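What the Pick Cell Took Off the Floor

When Hultholm moved its small-parts kitting line over to robotic picking, the first thing to change was the shift schedule. The second was who got asked questions. I worked in process engineering on that line for most of the transition, and I want to argue that the second change mattered more, and that the plant planned for only the first.

The background is simple. Kitting means collecting parts from bins and stands and placing them in trays in a fixed order, so that the assembler downstream never has to look for anything. At full volume the line built 1680 kits a week from a catalog of 128 part types. Before the conversion it took nine people over two shifts. After it, four people tend the cells and one person, Yufang Dai, works on what the company calls skill validation.

Skill validation is done almost entirely in simulation. A grasping routine is written or trained, loaded into a virtual workcell, and run against rearranged parts and altered surroundings until the failure rate drops below a threshold. Only then is it released to the physical cell. The software package is called Umix, and the release rule at Hultholm is 1000 consecutive simulated attempts with no dropped part. The surroundings are varied on purpose. A routine that works only in front of one background has learned the background, so walls, floors and lighting are swapped for textures that no factory would ever have.
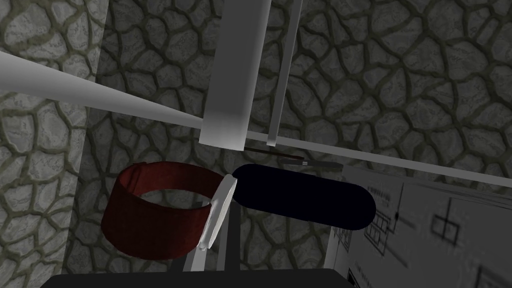

The quality of a release depends on what the person setting up the trials thinks to vary. Part position is easy. Part orientation is easy. Clutter is harder, because clutter on a real floor has causes. Parts lean against each other in particular ways when a bin is tipped by a right-handed person at the end of a shift. Short cylinders collect at the low corner of a tray. Dark parts get set down on dark surfaces. The pickers on the old line knew all of this and had never been asked to write it down, as it had no use on paper while they were the ones doing the picking.

Dennis Bainbridge had kitted for longer than anyone else on the line. In the first month after the conversion he was assigned to a tending position, clearing faults and restarting the cell. He cleared the same fault on a rubber-sleeved coupling several times per shift. He knew the reason on the first day: the sleeve grips the tray liner when it is warm, and the part has to be rolled a few degrees before it is lifted. The fault screen offered him a choice of four codes, none of which could hold that sentence. He picked "grasp slip" and pressed restart. In September, Dai came down to the floor to see why grasp slips were clustered on one part number, and he told her in under a minute.

I have heard this told as a story about communication. I think it is a story about job design. The tending position was specified from the machine outward. Its duties are the things the cell cannot do for itself, namely clear, refill and restart, and its screen accepts only what the cell's log can store. A person hired into that role today has no occasion to handle the parts and will never learn that the sleeve sticks. In a few years the plant will have tenders with no picking experience and a validation engineer whose model of clutter is derived from earlier models of clutter.

Supporters of the conversion point to wrist and shoulder complaints, which fell. I accept that, and I would not go back. Kitting by hand at that rate is hard on the body, and several of the people who did it were glad to stop. They also point out that the tending positions pay slightly more per hour. That is correct, though two of the four tenders lost a shift differential that had been worth more than the raise.

What I object to is the claim that the remaining work is higher-skilled. Some of it is. Dai's job is demanding, and most of the demand lies in judging what a passed trial is worth.
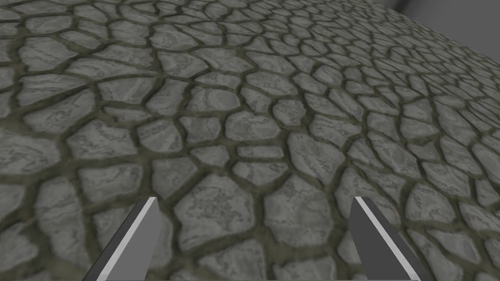
A gripper that opens fully, descends at the right angle and closes on the right coordinates is easy to score. Whether the coordinates stand for anything a tender will meet at six in the morning is a separate question, and the score does not contain the answer. At present Dai answers it alone, from an office on the second floor, with a weekly export of fault codes.

The sister plant at Bimska took a different route, and I think a better one. Tenders there rotate through validation for two weeks each quarter. They do not write code. They sit with the engineer, watch the runs, and arrange the virtual parts by hand before each batch. The supplier, Quansah, objected at first that this made batches less comparable with one another, and it does. The plant accepted the loss. It also added a free-text field to the fault screen, which cost one afternoon of configuration work.

Hultholm has asked for the free-text field. It has not asked for the rotation, on the grounds that two weeks away from the cell is two weeks of uncovered tending. The arithmetic is right if the tender's job is only to tend. I would staff a fifth tender, cover the gap, and charge the cost to validation, where the benefit lands. Bainbridge has said he would take the first turn.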